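Olmedo method

The Olmedo method is a way of training two-armed robots to handle soft objects by learning from human demonstrations that include the hesitations. Most training pipelines trim the parts of a demonstration in which the operator dithers, hovers or changes their mind. The Olmedo method keeps them, labels them, and asks the robot to learn from them as well. It was described in April 2021 by Telmo Campos and Levente Jakab, who named it after the street their first lab was on, the lab's own name being longer and harder to spell.

Background

Robots have been good at picking up rigid things for decades. A metal block has the same shape before and after it is grasped, and it does not sag. Stuffed toys, towels and bread rolls are less cooperative. They fold under the fingers, hide parts of themselves, and come to rest in a pose that no one would have drawn in advance.

The usual answer is to have a person steer the robot through the task many times and then train a network to copy the person. Results depend heavily on how tidy the demonstrations are. Campos had spent two years tidying them and had come to suspect that he was throwing out the useful part. In his account, a skilled operator slows down just before a soft object is about to slip, and the trimming software, which had been told to remove slow bits, removed exactly that.

Jakab's contribution was to point out that this could be tested. He is also credited with the first working version of the labeling tool, Kokilik, which remains in use and still crashes when a recording has a space in its title.

Procedure

Each demonstration is recorded in full, from the moment the operator takes control to the moment they let go of it. Kokilik then divides the recording into stretches of three kinds:

Commit: the hand is moving toward a contact or holding one.
Wait: the hand is still, or nearly so, and the operator has given no new command.
Retreat: the hand is moving away from a contact that was planned but not made.

The labels are assigned automatically from the speed of the hand and the distance to the object, then checked by a person. A policy is trained on all three. At run time it predicts both the next movement and which kind of stretch it is in, and a high score for "wait" lowers the speed of both arms. The speed rule is the only hand-written part of the system. It is four lines long and has been rewritten more often than everything else put together.

Either hand may do the holding. In early versions the idle hand was frozen in place, a choice defended on grounds of safety and later admitted to be a shortcut. Current versions let it keep its own labels, so that one hand can be committed while the other waits.

Test objects

The standard object set, called Skaven, mixes rigid tableware with plush toys. The toys were chosen for long ears, loose limbs and a general unwillingness to lie flat. A trial begins with the objects laid out on a plain table within reach of both hands, and the policy is given a target object and a place for it to go. Long fur is considered the hardest surface in the set, because the fingertips reach the fur well before they reach the toy.

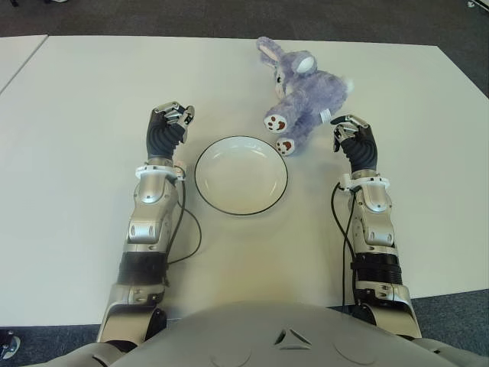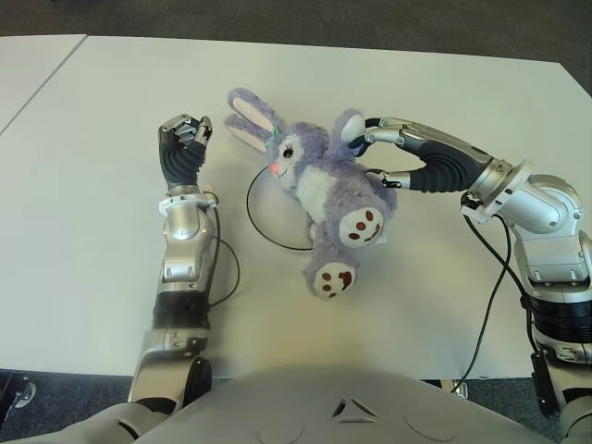

Both pictures: the lavender bunny on the table, seen from the robot's head. In the second, the right hand has hold of it and the left hand is clear of it.

Results

The original report compared two policies trained on the same 637 demonstrations. One saw the trimmed recordings and the other saw everything. Each was then run for 302 trials on the Skaven objects. On rigid tableware there was no difference worth reporting, although the report gave it a full page. On plush toys the full-recording policy dropped the object less than half as often. It was also slower, and on 39 trials it did not touch anything at all. These were counted as failures. Campos argued at the time that they should have a column of their own, and in later papers they do.

The effect shrank as the amount of data grew. A follow-up with 3,215 demonstrations, released that September, found that the trimmed policy caught up on most toys and stayed behind only on those with long limbs or ears. The authors took this to mean that the labels are mainly of use to labs with small collections, a group to which they belonged.

Criticism

The most common objection is that "wait" is not a behavior. An operator may stop because the grasp is delicate, or because the video feed has stalled, or to scratch an ear, and Kokilik cannot tell these apart. Jakab's reply was to have operators press a pedal whenever they stopped for a reason unrelated to the task. Compliance was poor. Operators tended to remember the pedal after they had finished scratching.

A second objection concerns the baseline. The trimming rule used for comparison was the authors' own, and it was a strict one. A group working on the Ulley gripper repeated the experiment with a gentler rule and found a smaller gain on plush toys, though still a gain. The two groups disagree over whether this counts as a replication. Each cites the other's paper in support of its own position.

It has also been noted that the policies learn the habits of particular operators. One of the early models backed away from every object exactly once before grasping it. The habit was traced to a single contributor, identified in the acknowledgments by initials only, and those recordings were kept.

Variants

Olmedo-S drops the "retreat" label and treats those stretches as waiting. It trains faster and does slightly worse on objects that roll. A one-armed version has been tried on towels. A version with a fourth label, "regret," for contacts made and then quickly released, was presented as a poster and has not been developed further.

See also: Imitation learning; Deformable object manipulation; Teleoperation

Categories: Robot learning | Bimanual manipulation | Articles with disputed section titles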